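The Scale That Weighed Heavy After Lunch

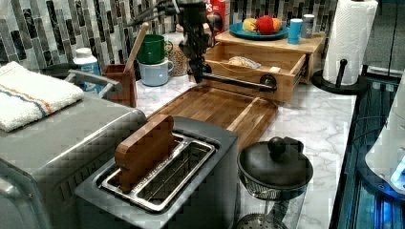

The toaster on the kitchen counter, with a wooden slice in the left slot.

I'd been trying to get Albertina Antunes on the phone since February, and when I finally did she was eating soup. She calibrates scales and pressure gauges for Trerneck, and I wanted to hear about the bakery supply job.

"Oh, that one," she said. "They had a floor scale that was fine every morning and heavy every afternoon. Two other outfits had been in and passed it. Of course they passed it, they came at 8 a.m.!"

So she went back after lunch with her test weights and put 200 pounds on the platform. It read high, and kept reading high at all four corners. She swapped the indicator (no change), then the cable (no change), and then she got down on the floor with a flashlight.

"There was a steam line under the slab — they only ran it from noon on. One load cell was sitting right over it."

I asked what the customer said. "Bijan wanted to know if I could just adjust it for the afternoon," she told me, laughing. "I said sure, and who's going to adjust it back?"

They moved the scale 68 inches toward the loading door. She has it on a six-month schedule now, with one visit always booked for 2 p.m.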